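# Collecting block-pushing demos in the Stadura simulator

These notes cover one batch of demonstrations for the tabletop block task, from a blank config to a folder you can train on. Plan on an afternoon for your first batch.

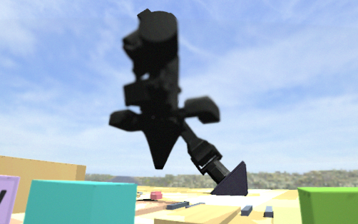 ## 1. Set up the table

Open Stadura and load the Elteck tabletop preset. The preset gives you the arm, the table and an outdoor sky background. Keep the sky for now. You will change it in step 5.

Add large blocks in several colors, then scatter a few small flat pieces between them. The policy has to learn to steer near clutter, and it won't if every demo has a clear lane across the table. Let one or two big blocks stand close to the camera so they hide part of what is behind them.

Save the layout under a new name. The preset gets overwritten when you update.

## 2. Check the camera

Look at the live view before you record anything. A dark arm can turn into a silhouette against a bright sky, and the joints get hard to tell apart. If that bothers you, raise the fill light a little. We leave it low in part of each batch — the real lab has bad light too.

Make sure the tip of the arm stays in view over the area where the work happens. Blocks running out of view at the sides are fine.

## 3. Record

1. Press R to reset. The blocks move to new random spots.
2. Read the instruction in the top bar, such as "push the green block left."
3. Hold the deadman key and drive the arm with the controller.
4. Release the key when the block has reached its target.
5. Press K to keep the episode or X to drop it.

Drive at a steady pace. Long pauses teach the policy to pause. If you overshoot and correct yourself, keep the episode, as long as you finish the task.

Each episode is capped at 200 steps. Anything longer is dropped without a warning, so watch the counter.

## 4. Sort out the bad ones

Run the Grundlow checker on the output folder. It flags episodes where a block starts inside another block, where the tip goes through the table, or where nothing moves. Replay every flagged episode before you delete it. The "nothing moves" test is too strict with the small pieces.

Our last batch had 2,477 raw episodes. We stopped cleaning once 2,000 good ones were left and moved the rest to a spare folder.

## 5. Re-render

Run the Seok script to render the kept episodes again with new skies, block colors and light angles. The arm motion stays the same. Set aside 175 episodes for validation before this step, or copies of the same motion will end up on both sides of the split.

Write the seed and the layout name in the batch log.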